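Cuaderno de taller — banco Borkness, abril

Entrada sobre la simulación de la encimera, antes de tocar el montaje físico. Modelo de dos brazos en el simulador, manos negras articuladas, escena con plato de greca y tabla ovalada oscura. Tarea: llevar la mano derecha al objeto pequeño que está en el centro del plato. La izquierda, en reposo.
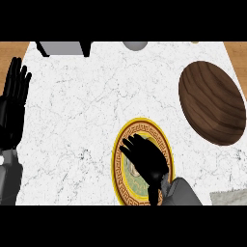
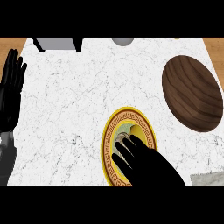 Mano derecha sobre el plato, izquierda levantada en el margen. El objeto queda en parte tapado por los dedos en las dos capturas.

Parámetros: paso de integración de 1,000 ms, control de posición a 500 Hz. Interpolo las consignas entre un paso de control y el siguiente; sin eso el índice vibra al acercarse al fondo del plato.

Pendiente de revisar:
El modelo de colisión del plato sigue siendo un cilindro macizo. Hay que pasarlo a malla cóncava descompuesta, el borde levanta las yemas antes de tiempo.
Fricción yema-objeto: copiada del fichero Skultier sin medir. Zoriana Kravets tiene las yemas de silicona impresas y las probará en el plano inclinado.
La cámara virtual ve poco con la mano encima. Añadir una segunda, lateral — la de muñeca no cabe en el soporte Grostia tal como está dibujado.

Hardware: llegaron cuatro servos para la muñeca. Tres calibrados; el cuarto tiene holgura en el eje de salida y vuelve a la caja. Cableado del bus sin cambios.

Siguiente: malla del plato, repetir con la misma semilla y guardar los pares por articulación en la carpeta Ruchti.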